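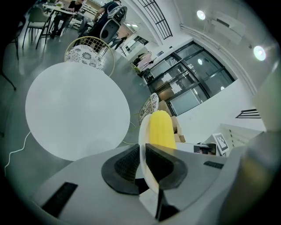
Brernora airport gets a second ferry bus, and I'm a little too happy about it

2026-09-10

If you've ever landed at Brernora on the late flight and watched the one and only ferry bus pull away while you were still waiting on your suitcase, I have good news for you. The airport is putting on a second bus to the harbor, starting in October, and it's timed to leave after the evening arrivals have picked up their bags. I've been grumbling about this for years, so forgive me if I sound excited!

The new bus will be run by Vikier, the same company that already does the hotel loop out to Nyanda. A one-way ticket costs 4 dollars, you can pay the driver by card, and kids under 5 ride free. It picks up right outside arrivals, at the stop next to the rental car desks (the one with the bench, if you know the place), and goes straight to the ferry dock with no stop in town.

What I like best is that the driver will hold the bus if the last flight is late. Up to a point, anyway – the ferry itself won't wait, and the airport's notice is pretty clear on that. If the plane is really late, the bus will still run, but you'll be spending the night on the mainland side. There are a couple of guesthouses near the dock and I've stayed in one of them. It was fine. The breakfast was better than the bed.

The bus holds 30 people with luggage, and you can't reserve a seat yet. I asked at the information desk about bikes and surfboards and was told folding bikes are okay in the luggage bay, but boards are up to the driver. That sounds like a maybe to me, so I'd plan on a taxi if you're bringing one.

A few other changes are coming to the terminal at the same time. The security line is moving to the other end of the building, past the coffee counter, which means you can finally buy a coffee without losing your place (I have done this, and it hurt). There will be 4 lanes, although I'd be surprised to see them all open outside the busy season. The long-stay parking lot is also getting bigger, with 500 spaces once the gravel part is paved. The old short-stay lot stays where it is, and the first half hour is still free if you're only dropping somebody off.

Flights don't change much for the winter. The morning service to Trarkness keeps going, and the afternoon one drops back to weekends only after the end of October, same as last year. I was hoping they'd keep it daily. I use that flight to visit family and the morning one means getting up at an hour I don't like to talk about.

The winter bus schedule is posted on the board in arrivals, and the desk has paper copies to take home. I grabbed one and stuck it on my fridge. Check the times again before you travel, though – the one I picked up has "draft" printed across the top, and the woman at the desk said the last departure could still move by a few minutes.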